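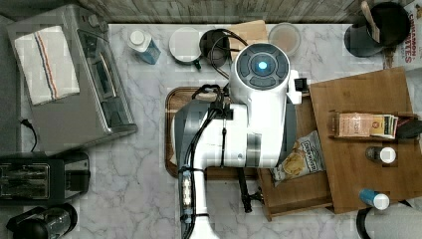

Countertop organization is the arrangement of food, utensils and small appliances on the work surface of a kitchen. It covers the choice of items kept in the open, the trays, boards and racks used to group them, and the upkeep of the surface underneath. The practice is distinct from pantry storage, in which goods are kept behind doors and handled less often.

Grouping

Items left on a counter are usually grouped by use. Hot drinks, snacks, seasonings and cooking tools form the most common groups. A group that shares a tray can be lifted in one movement when the surface is wiped. Loose items have to be moved singly and tend to drift toward the back wall, where they collect behind larger objects.

Trays and boards

A serving tray with a raised rim holds bottles and jars in place and contains small spills. Flat boards have no rim and are better suited to boxes, bags and racks. Cutting boards are often pressed into service as trays, although a board used this way must be cleared before it can be cut on. Households that do both generally keep a second board standing upright or stored in a drawer.

Wood is widely used for trays and boards. It should be wiped with a damp cloth, dried on both faces and oiled when the grain looks pale. A wooden tray left standing in water may warp or leave a dark mark on its underside.

Racks

Small racks hold flat packets on edge in a single row, so that each can be pulled out without unstacking the others. They are used for tea, seasoning mixes and snack bars. A rack should be shallow enough for labels to show above the front rail. Opened packets are normally folded over and clipped before being returned.

Bags and boxes

Bags of potato chips and similar foods crush easily and are placed on top of or beside heavier goods. Cereal and cookie boxes take up less depth when turned narrow side out, but their labels are then harder to read.

Utensils and appliances

Spatulas and spoons in frequent use are kept upright in a heavy pot or canister. The container should be wide enough at the base that it does not tip when a long-handled tool leans to one side. Electric kettles are kept near an outlet, with surplus cord gathered behind the base and away from the sink and stove.

Surfaces

Marble is etched by acids, including lemon juice, vinegar and wine. Sealing slows staining but does not prevent etching. Bottles of oil or vinegar are therefore set on a tray, and spills are blotted and rinsed with water.

Household survey

In a survey of 242 households in Skorton and Nastton, Chathurika Ranasinghe recorded the contents of kitchen counters on a Sunday evening. The median counter held 19 loose items and 10 items on trays or racks. Snack foods were the group most often found outside their usual place. Appliances were the group least often moved.

See also

Cutting board
Kitchen work triangle
Pantry
Utensil crock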